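Finger pads, part two: tape versus molded rubber

29 November 2019

The August post ended with both hand-held units back on the bench and a note to myself to stop changing two variables at once. Since then the linkage has stayed as it was and only the pads have changed. Vira Hrynyshyn cut a new set in the Prulbridge shop, and Usa Pongsiri has been running the transfer task with whatever was mounted that day.

The task is dull on purpose. A food container with a lime-green rim goes into a wire mesh basket and comes out again, one gripper or two. Thin plastic rims are hard on pads. The contact patch is narrow, the wall flexes, and any play in the pivots shows up as rotation about the pinch line.

Tape wear on the pads, open and clamping: 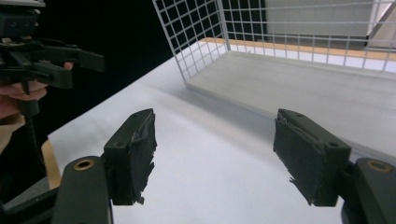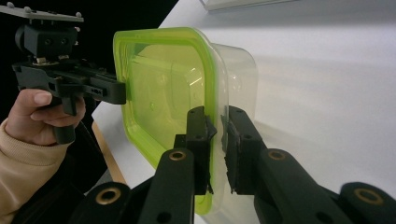
Two-handed hold over the basket, and a pinch on the rim:

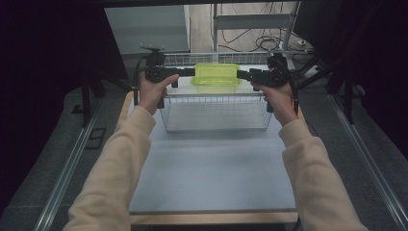
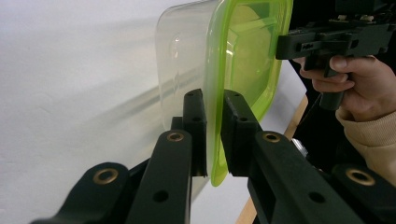 Tape first. Friction is good from new and drops off slowly, which makes it easy to miss. We logged 1060 grasps on one wrap before Usa called it. The failure starts at the edges. Once a corner lifts, the strip folds under the pad on closing and the effective gap changes by a layer or two. For demonstrations this is tolerable, as the operator corrects by feel. For replay on the Hladun arm it is not, and 9 of the 13 replay failures in the log fall in the last stretch of the wrap's life.

Molded rubber lasts longer – the Fliklow set is at 3000 cycles on the jig with no visible tearing – but it is stiffer, and on a curved lip it bridges instead of conforming. Peak closing force goes up to compensate. I don't like that with thin walls.

The bushings are not the problem. I pulled one pair, measured it, and put it back.

Next is a softer compound on the same backing plate, same screw pattern. Roksolana Bondarchuk wants the pad width reduced as well. I'd like to leave width alone until the compound is settled, for the reason given in the first paragraph.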